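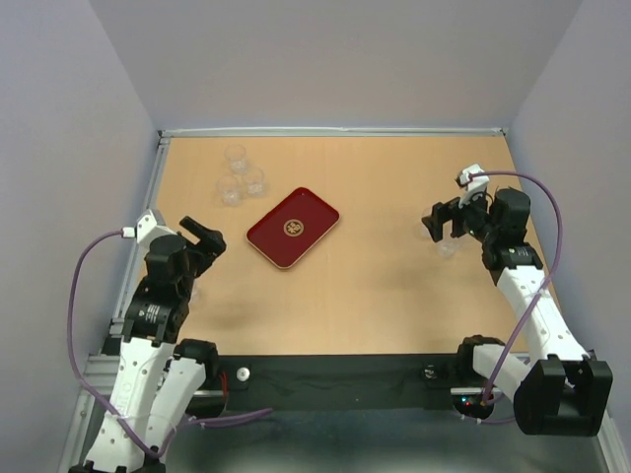 The cup task is where we should put our remaining time, and I would like to settle how we run it before the next build session. For those who missed Thursday, the task we drew for the club showcase is "clear the cups onto the tray." The arms get four cups and one tray, and the tray is not squared up to anything. I have been setting it at an angle on purpose, the way it sits now with the red tray turned diagonally and three of the cups bunched up to the left of it. The fourth goes over on the right, under the right gripper. That layout makes the left arm deal with the crowded group while the right arm has only one cup to worry about, and I think it is a fair test of both.

Hye-jin Jang wrote:

> I went through the logs from the last set. We have 231 runs saved and
> most of the failures are on the left side. When the cups are close
> together the left gripper goes for one and bumps its neighbor. The
> right side is fine unless the cup is near the wall.
>
> Two questions. Do we have to use clear cups? You can see the wood right
> through them, and so can the wrist cameras. I would bet half of our
> misses come from that. I have a sleeve of solid blue ones I could bring.
>
> Also, are we allowed to move the tray first? If the right arm pulled it
> straight before anything else happened, the placing step would be the
> same every time.

Taking these in order.

On the cups, yes, they have to be clear. The task sheet from Forisham says "transparent drinkware" and I wrote to them in April to ask if that could be changed. They said no. Please do bring the blue ones anyway. I would like to do one session with solid cups so we can see whether the misses go away. If they do, we know it is the vision side, and we can stop adjusting the grip. Keep those runs in a separate folder and do not mix them in with the training set. We made that mistake with the Wenditz blocks and it took two evenings to sort out.

On moving the tray, the sheet does not forbid it. My worry is time. A run is capped at 660 seconds for the full set of trials, and straightening the tray costs us on every one of them. The rim is thin, too, and I am not sure the fingers can get hold of it without pushing it along the table. If somebody wants to try it, go ahead, but try it with no cups out first.

For the left side bumping, I have a suggestion. Right now the code picks whichever cup scores highest, and that is often the one in back. Reaching over the front ones is what causes the trouble. I would have it take the cup nearest the tray first, then the front one, then the one by the wall. Yeom is the branch with the ordering code in it. It is not merged because the tests were failing on my laptop. If those pass for somebody else, tell me and I will merge it.

Some housekeeping:

Check the camera cables before you start. The purple ones loop out a long way from the wrists and the left one comes down across the front edge. Run each arm through its whole range by hand with the power off and watch that nothing catches.

Both arms should go back to the rest position before you shut down. The last group left them reaching out over the table and the right one had sagged by the next morning.

Log sheets go in the binder. Write down which version you ran. "Newest" does not help anyone a week later.

Clokbridge has moved the parts order again. The spare finger pads are now due on the 11th. We have one set left, so please do not swap pads unless one is torn.

I will be at the bench from 2 until the building closes on Saturday. Hye-jin, if you can bring the blue cups then, we can do that session together and you can show me how you sorted the failures. I tried to do the same thing with the script and got different totals from yours, so one of us is counting the restarts.

If anyone has the other hex key set, I need it back.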